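4. Setting up the Pallar spring reverb for surf guitar

This section assumes the tank is already seated in its tray (section 3) and that you have a guitar, an amp and one spare instrument cable. The sales sheet says the Pallar gives you "instant 1963." It doesn't. Out of the box it sounds like a garage door, and the steps below get it to something you can play a set with.

1. Turn the amp's own reverb all the way off. Two reverbs in a row turn fast picking into mush.

2. Plug the guitar into INPUT and run the spare cable from OUTPUT to the amp.

3. Set DWELL to 3, MIX to 2 and TONE to noon. Ignore the "Classic" marks printed on the panel. They were put there for the older Kama tank and were never moved.

4. Mute the strings with the side of your hand and pick hard on the low E. You want a wet, dripping attack. If you get a long metallic boing, bring DWELL down a hair and try again.

5. Raise MIX until the drip sits just behind the note. Most players stop too late. Play a whole verse before you decide, with the drummer if you can stand it.

Note: Cosska sells a "vintage matched" cable for this unit. We tried it against an ordinary one and couldn't hear the difference. Spend the money on strings.

Caution: Do not kick or drop the cabinet to get the thunder crash while the amp is above half volume. It's a fine effect and a good way to lose a speaker. 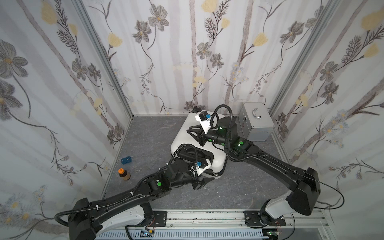
6. Move the cabinet off the top of the amp. The manual for the first run recommended stacking them, which looks great in photos and howls at any real volume. The floor is better, and a folded towel under the feet is better still.

7. If hum remains, turn the cabinet a quarter turn and listen again before you blame the tubes.

Note: The Partanen mod, which swaps the stock springs for longer ones, is said to add depth below 900 Hz. It may. It also makes step 4 harder to get right and voids the warranty, so learn the stock tank first.

For tremolo before or after the reverb, see section 5.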